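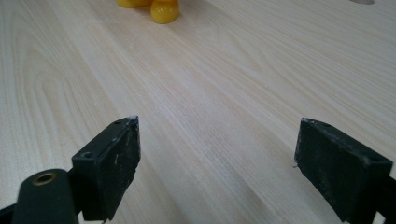 Light wood tabletop with matte surface, grain visible.

Home | About us | Workshop | Open positions | Contact

Table Finisher (wooden tabletops), full time, Voddale

Istico is a small workshop in Voddale. We make and repair wooden tables for homes, cafes and school dining rooms. We are looking for one person to join our finishing room from June.

Most of our work is in light wood with a matte surface. Our customers like to see the grain, the long straight lines and also the big curved arches, and they do not want a thick shiny layer on top of it. For this reason the finishing is the slowest part of the work here, and we would like a person who does not mind this.

What you will do

You will sand the tabletops by machine and by hand, always following the direction of the grain. You will apply oil or matte varnish, and check the surface under the side lamp before the second coat. You will also repair old tops which are coming back to us with rings from cups, burns or knife marks. Sometimes you will help to carry and pack. A large dining top is heavy and two people must lift it.

At the moment we are preparing an order of 424 tabletops for the Mkhize guest houses, so the first months will be mostly this one model. After that the work is more mixed.

What we ask from you

- You have worked with wood before, in a job or in a school. Furniture is best, but floors or doors are also fine.
- You can see when a surface is not even, and you tell us before the varnish is on it.
- You can stand for the most part of the day and lift 20 kg.
- You speak enough English to read the job sheet and the safety labels. Many of us learned English as adults, so please do not be shy about this point.

A driver's license is useful, but we do not require it. If you never used our brand of sanding machine, we will show you in the first week.

What we offer

The pay is 2519 per month before tax in the trial period. The trial period is three months. Work starts at 7:00 a.m. and finishes at 3:30 p.m., with a half hour for lunch. We give you work shoes, masks and ear protection. You may use the offcuts for your own projects, only please ask first which pile.

The workshop is in the old Kerkance mill, on the ground floor. The building is from 1875 and the finishing room has heating, but the storage has not, so bring a warm sweater in winter. The bus stops in front of the gate.

How to apply

Please send a short letter and your work history to Anel Naidoo, finishing room lead. Two or three photos of a surface you have finished would help us more than a long letter. You can also bring your papers to the workshop office before 3:00 p.m.

We invite suitable people for a paid trial day, where you will sand and oil one small top from start to end. We answer every application, also when the answer is no.

This website uses cookies to remember your settings. Accept | Decline | Read more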